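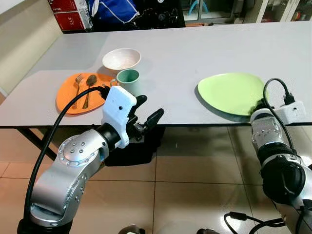
gripwrench
OK so I finally got the left arm on the Wareck cell behaving well enough to post about it, and I want opinions before I touch the right one. For anyone who missed my last thread, this is the two-arm table-clearing setup, Filla grippers on both sides, everything run off one controller. My problem is the cable. On the left arm the fat black one comes off the upper left of the gripper housing, loops out and then runs down the side of the arm, and I keep going back and forth on how much slack belongs in that loop. If I pull it snug, the wrist faults when it rolls all the way over. If I leave it big like it is now, I worry about it catching the rim of the mug when the arm reaches across the orange plate. The test setup is the usual one, two plates, bowl, mug, fork and spoon. Left arm takes the mug first, then the bowl, then the silverware. Right arm gets the green plate.

The fault is always the same one, wrist overcurrent, and it clears with a restart. I had it 17 times in one evening before I let the loop out. Since then, 3. So better, but I'd like it gone!

What are you all doing for cable routing on these?

tinbucket
Leave the loop alone. I know it looks sloppy but those wrists want room. I spent most of December trying to make mine pretty with spiral wrap and all I did was make the cable stiffer, and a stiff cable pushes back on the wrist motor just like a short one does. Took the wrap off and the faults went away that same night.

What I'd look at is where the cable is first tied down below the wrist. If your first tie is too close to the gripper, the whole bend happens in one little spot and it'll break in there eventually (ask me how I know).

old_solder
Gonna disagree with tinbucket a bit. Big loops are fine on a bench where the arm isn't reaching over anything. Over a table with a mug on it, you're going to snag sooner or later, and when you snag you don't just lose a mug, you yank the connector. I've replaced two connectors that way and they are miserable to get at.

My way: roll the wrist by hand, power off, all the way to one end and then all the way to the other. Find the end that needs the most cable. Give it that much plus a finger's width and tie it there. No more.

Also are you sure it's the cable at all? Three faults after a change could be a dry wrist bearing.

gripwrench
Fair question. I had the wrist apart last month and it turned freely with the cable unplugged, no rough spots. I didn't put any new grease in, the old stuff looked clean. Maybe that was lazy of me.

tinbucket, my first tie is pretty much right behind the black wrist section, so I think you just found something. I never thought about moving it, I only ever changed the length.

tinbucket
Yep, move it down. Put it past the first row of screws on the silver part if you can find a spot that doesn't cover a screw head. You'll be cursing if you tie over one and need to get in there later.

old_solder, finger's width is too tight, sorry. Cable isn't the same on a cold morning as it is after two hours of running. Mine lives in a garage and I can feel the difference.

old_solder
Then heat your garage :)

I'll give you two fingers. But I'm standing by my point about the snag. I'd take a few extra faults over a ripped connector any day of the week.

mossy_gear
Can I ask a beginner question while we're here? When you say roll the wrist by hand with the power off, doesn't that mess up the zero? I'm on a Grillgate kit, not a Wareck, and the one time I moved a joint with it off I had to home everything again.

old_solder
Depends on the encoder, mossy. Some remember, some don't. If yours loses its place, home it afterward and write down the numbers before you start. It takes five minutes. What you don't want is to muscle it against the motor while it's powered. If it feels like it's fighting you, stop.

mossy_gear
Got it, thanks. Mine definitely doesn't remember, haha. Will write the numbers down on tape on the base.

gripwrench
Update from tonight. I cut the first tie and moved it down like tinbucket said, then took out some of the slack the old_solder way, except with two fingers and not one. So you both get credit and you can both be mad at me.

Ran 21 full clears. No wrist faults at all. I did get one drop, the spoon, and I'm pretty sure that's me and not the cable. The black fingers close a hair late on the spoon handle when it's lying at a slant next to the fork — if I lay it straight it's fine. I've got the close command set at 23 in the script and I'm going to try bumping it down a little.

The loop clears the mug now with room to spare. I stood there and watched it go over like a nervous parent.

espinoza_parts_bin
Coming in sideways, but check the pads on those fingers before you touch the timing. I run the Espinoza pads on mine and they get slick after a while from handling plates. Wipe them down with alcohol, let them dry, run it again. If the spoon still drops, then go play with numbers. I chased timing for a week once and it was just gunk.

gripwrench
Oh that's a good one. I haven't wiped them since I put them on. Doing that first.

old_solder
I'd also swap the order, silverware before the bowl. Less for the arm to remember to stay out of while it's down low.

tinbucket
No no, bowl first. You want the tall stuff gone before you go poking around down on the plate. We had this exact argument in the spring.

old_solder
And I was right in the spring too.

gripwrench
Keeping the order for now, one change at a time or I won't know what fixed what. Pads tonight, then the right arm this weekend. That one has its cable coming off the top of the housing and arcing back over, plus more of them curled up down by the bottom, so I'll probably be back in here asking what to tie to what. If anybody has a photo of a right side they're happy with, please post it.

tinbucket
I'll dig one up after work.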